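第三章 首饰和手表的日常收纳与保养

前两章讲的是柜子怎么装、抽屉怎么调,到这里总算可以往里放东西了。我用Lirden这套抽屉柜有一阵子了,走过不少弯路,所以这一章我打算写得啰嗦一点,把自己平时怎么做的都摊开来讲。你要是赶时间,先看3.2和3.4,剩下的哪天泡着茶慢慢看也行。

3.1 动手之前先准备这些

软布两块,一块干用,一块沾水用,别混着来。我用的是擦眼镜那种细绒布,洗过几回的反而更好使。
小碗一个,装温水用,瓷的玻璃的都可以。
中性洗洁精,一滴就够,真的一滴就够!
软毛牙刷一支,儿童款最合适,毛短又软。
密封小袋若干,放银饰。
浅口托盘,至少一个,盘底最好铺一层绒布或者毛毡。
便签纸和笔,后面做标签要用到。

注意:不要在洗手池正上方操作。我有一只耳钉的耳堵就是这么没的,拧开弯管找了半个晚上也没找着。如果非在卫生间弄不可,先把下水口塞住,再在池底垫条毛巾。

3.2 分类

1. 找一张桌子,铺一块浅色的布。布的颜色跟首饰差得越远越好找东西,深色台面上掉一颗小锆石,你就等着趴下去用手电筒照吧。

2. 把所有东西都拿出来,包括大衣口袋里的、化妆包夹层里的、床头柜角落里的。我第一次收拾的时候,光是从各个包里就翻出来一小把,有的我连什么时候买的都想不起来了。

3. 按材质分,先不要管款式。金归金,银归银,珍珠单独一堆,合金和镀层的放一堆,手表另放。这一步看着麻烦,后面清洁的时候你会感谢自己,每种材质的脾气差太多了。

4. 每一堆里再按款式分:耳环、项链、手链、戒指。成对的耳环当场就配好,配不上对的先放进一个小袋子,别急着扔。我给自己定的规矩是留到九月换季整理的时候,到那会儿另一只还没露面,就拿去改成吊坠。

5. 检查每一件有没有松动。耳环看耳针直不直,项链看搭扣能不能扣紧,镶嵌的款式拿到耳边轻轻晃一晃,有细碎的响声就说明石头松了,先放一边等着送修。

提示:带吊饰的圈形耳环,要拿着圈身,别拎着吊饰提起来。连接吊饰的小环往往是整只耳环上最薄弱的地方,拎几次就张口了。 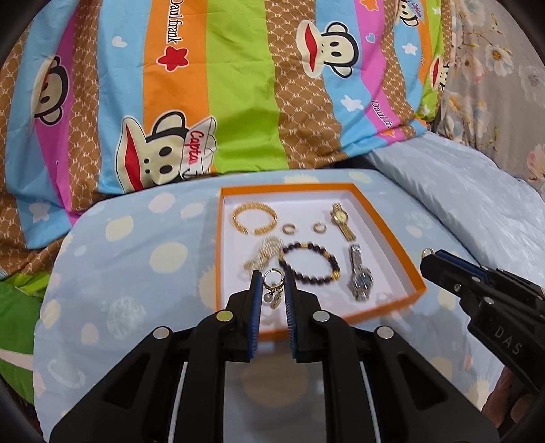

图3-1 带珍珠和贝壳形吊饰的圈形耳环,取放时夹住圈身。

分完类先别往抽屉里放,脏着收进去等于白收。接下来的清洁我一般安排在同一天做完,拖到第二天桌上那一摊就会慢慢散回原来的地方去(别问我怎么知道的)。

3.3 清洁

3.3.1 黄金和铂金

1. 温水里滴一滴洗洁精,搅匀。
2. 首饰放进去泡5分钟。
3. 用软毛牙刷轻轻刷背面和缝隙,护手霜和粉底最爱藏在这些地方。
4. 换清水漂两遍,用干布吸干,再平铺在布上晾着。

注意:镶了宝石的款式先弄清楚石头怕不怕水。祖母绿、欧泊、绿松石这几样我都不泡,只用微湿的布擦一擦金属部分,擦完马上抹干。

3.3.2 银饰

银饰发黑是常有的事,不用慌。轻微的发暗用擦银布来回擦就行,布会越擦越黑,这是正常的,擦银布也不能水洗,洗了就废了。

我不太喜欢用洗银水。它见效是快,可做旧的花纹也跟着一块儿洗白了,我有一枚老银戒指就是这么变得光秃秃的,现在看着还心疼。如果你一定要用,先在不起眼的地方试一小块,浸泡时间按瓶子上写的来,宁短勿长,出来以后用清水冲干净。

金银两色的首饰按镀层饰品处理,只用干软布,不用擦银布。擦银布里带抛光成分,薄薄的金色镀层经不起它磨。

3.3.3 珍珠

珍珠是所有首饰里最娇气的一类,我单独列几条:

戴过之后用微湿的软布擦一遍,再用干布擦一遍,然后才能收起来。
不能泡水,不能用超声波清洗机,也不能用牙膏。网上那个牙膏擦珍珠的办法千万别信!
香水、发胶、防晒霜都在戴珍珠之前弄好,等它们干透。
串珠项链平放,不要挂着,线会一点点被拉长,珠子和珠子之间就露缝了。
也不要长期密封,太干燥的环境对珍珠不好,用软布袋装着就很合适。

3.3.4 合金和镀层饰品

只干擦,不沾水。出过汗的话回家就擦,等到第二天,接触皮肤的那一面可能就已经开始发乌了。水泡过的镀层饰品我也救过几次,成功率不高,基本上只能尽快吸干,拿吹风机开冷风吹一吹缝隙,剩下的听天由命。

3.3.5 手表

表壳和金属表带用微湿的布擦,链节之间可以用牙刷扫一扫。皮表带只能用干布,千万别沾水,夏天出汗多的时候我会隔天换着戴,让皮子有时间透透气。

注意:清洁之前检查表冠有没有按到底。就算表背写着防水,我也不建议放到水龙头下面去冲,密封圈是会老化的,而你从外面根本看不出来它老化到什么程度了。

3.4 放进抽屉

到了我最喜欢的环节!Lirden这一款的上层抽屉比较浅,正好放托盘;下层深一些,适合放盒装的和不常戴的。

1. 先放托盘,再放首饰。托盘跟抽屉壁之间留一根手指的空隙,否则拿出来的时候得用指甲抠,抠着抠着就把整盘给掀了。

2. 常戴的放在靠外的位置。我的标准是,一周里会戴到2次以上的才算常戴,其他的都往里靠。

3. 手表表盘朝上平放,不要叠着放。金属表带的搭扣很容易把旁边那只的表镜划花,两只表之间塞一小条绒布就好多了。

4. 项链扣好搭扣再放,细链子先穿过一截吸管,两头扣起来,这样怎么晃都不会打结。这个办法我是从Kirnis的旅行收纳袋说明书里看来的,在家里用也一样灵。

5. 耳环成对放。圈形的可以两只套在一起,带吊饰的就别套了,会互相磕碰,并排放着就好。

6. 银饰装进密封小袋,挤掉空气,再放进托盘。袋子会让整个抽屉看起来没那么漂亮,我纠结过很久,最后还是觉得少擦几回银比较划算。

7. 推抽屉的时候慢一点。Lirden的滑轨带缓冲,但缓冲只管最后那一小段,前面你用多大力气,里面的东西就滑多远。

提示:如果你的抽屉底是光面的,托盘会跑。剪一块防滑垫铺在下面就行,厨房里垫碗碟的那种就可以,不用专门去买。

3.5 干燥和防潮

南方的朋友这一节请认真看。梅雨天里抽屉内部比房间还闷,我在下层抽屉放了3小包干燥剂,放在角落里,不直接碰到首饰。珍珠不要跟干燥剂放在同一格,理由前面讲过了,它怕太干。

干燥剂要是会变色的那种,颜色一变就换。不会变色的就在包装上写好放进去的日期,不然过了半年谁也不记得。樟脑丸不要往首饰抽屉里放,味道大不说,对镀层和珍珠也都不好。

抽屉柜本身别贴着外墙,也别紧挨着浴室门。我原来图方便放在浴室门口,搬到卧室另一侧之后,银饰发黑的速度明显慢下来了。

3.6 定期检查

我没有每天都检查的毅力,估计你也没有,所以给自己列了一个很宽松的表:

每次戴完:干布擦一下,放回原位。
每个月:看看干燥剂,把托盘拿出来抖一抖灰。
每年九月:全部拿出来重新分类一次,送修的送修,送人的送人。

石英表停走了要尽快换电池,电池放久了漏液会伤到机芯。机械表长期不戴的话,隔段时间上几圈弦让它走一走,停着也没什么大不了,戴之前再对时间就是了。

3.7 常见情况

托盘里的绒布掉毛怎么办?
用胶带粘一遍,粘到不掉为止。我家那个Lindholm的托盘头一个星期掉得厉害,后来就好了。掉毛的时候先别放带爪镶的戒指,毛会缠到爪子上,要用镊子一根根地挑。

项链已经打结了怎么办?
把它平放在一张硬纸上,在结上撒一点爽身粉,用两根细针从中间往外慢慢挑。不要拽!越拽越紧。解开以后用布把粉擦干净。珍珠项链别用这个法子,线会吃粉。

耳针戴着发痒怎么办?
先停戴,把耳针用酒精棉片擦一擦,注意别碰到珍珠和胶粘的部分。换一副还痒,多半是材质的问题,那就换纯钛或者纯金的耳针。耳洞红肿流水的话别自己折腾,去看医生。

抽屉锁的备用钥匙放哪儿?
随便哪里,只要别放在抽屉里。我放过一次,后来是请人来开的锁。

贵重的要不要也放在这里?
我的建议是不要。这一款的锁防小孩可以,别的就不指望它了。真正值钱的我放在带底座固定的保险箱里,Brornus那种小号的就够用,怎么安装看它自己的说明,这里就不写了。

3.8 出门携带

短途出门,我只带身上戴的加一副备用耳环,装在药盒里,一格一件,关得严严实实。长途的话首饰随身走,不进托运行李。到了酒店,找个固定的地方放,并且每晚都放在那里,别今天搁在床头明天搁在洗手台,退房的时候最容易落下的就是洗手台上那一件。

带软布一块,回来的路上没空擦也没关系,到家先别直接往抽屉里倒,按3.3的办法过一遍再收。尤其是去过海边的,盐分留在链节里对什么材质都不客气,金饰用清水漂一漂,镀层的多擦几遍。

下一章讲抽屉隔板的拆装,需要用到附件袋里的小号六角扳手,先找出来放在手边。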